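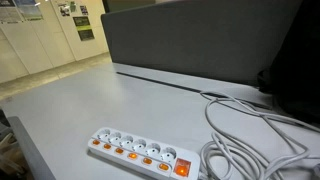
Parnedik brings switched power strips to every desk at Fakhoury building

FOR IMMEDIATE RELEASE, August

Parnedik, the office fit-out firm, has started handing out individually switched power strips across the Fakhoury building. 82 desks in the first round. Remaining floors to follow before the end of the year.

One strip per desk. Six outlets, a small switch for each, plus a main switch at the cord end that takes care of the whole lot. Staff can shut off the monitor and leave the phone charger going, or kill everything on the way out the door.

The program is called Skorine and grew out of a walk-through last spring. Parnedik staff went desk to desk after 7 p.m. and wrote down what was still drawing power. Lamps, speakers, chargers with no phone on them, a foot heater or two. The old strips had a single switch, most of them on the floor behind a cabinet, so people left them on.

"People will flip a switch if it's in front of them," said Georges Twal, project lead at Parnedik. "They won't crawl under a desk for it at six in the evening. So we put it on the desk. That was pretty much the whole meeting."

Strips are white to go with the new desks. Switches are orange and light up, easy to spot with the ceiling lights off.

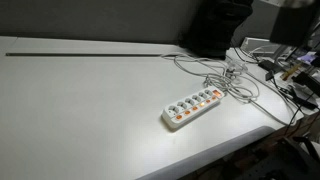 Page last changed: August, 4:40 p.m. (corrected number of desks in round one)

What tenants need to know

Strips are left on the desktop, cord and all. Parnedik doesn't route cables on delivery day, that is a separate visit. Crews come by floor and feed cords through the slot in the desk where there is one, then tie up the slack underneath. Until then please keep loose cord away from the desk edge and off of the chair side. Don't pull it tight around a desk leg. And do not leave it in a tight coil while the strip is in use.

No heaters, kettles or coffee makers on the desk strips, please. Those go to the wall outlets in the kitchen area. No plugging one strip into another either, we found 19 of those on the walk-through and would like to find none.

Plugs that don't fit the round sockets: don't force them, ask at the front desk. Adapters are kept there and can be signed out.

Old strips go in the gray bins by the freight elevator. Flerurov is collecting them for recycling and has already taken 1003 from other Parnedik sites. Unplug everything first. Several came in last time with chargers still atached, and those are at the front desk too if your missing one.

"My first question was whether I'd have to reset my clock every morning," said Hadi Hakim, office manager for a tenant on the third floor. "No. You leave that one switch on and turn off the others. Took me a day to get used to it."

Cable visits begin on the second floor. Tenants get 24 hours notice by email. Desks should be clear of cups and paper, laptops can stay.

About Parnedik

Parnedik plans, furnishes and maintains shared office space. Desks, lighting, power, storage. The Skorine program covers desk power in buildings it manages.

Press contact: Georges Twal, Parnedik press desk. Photos availble on request.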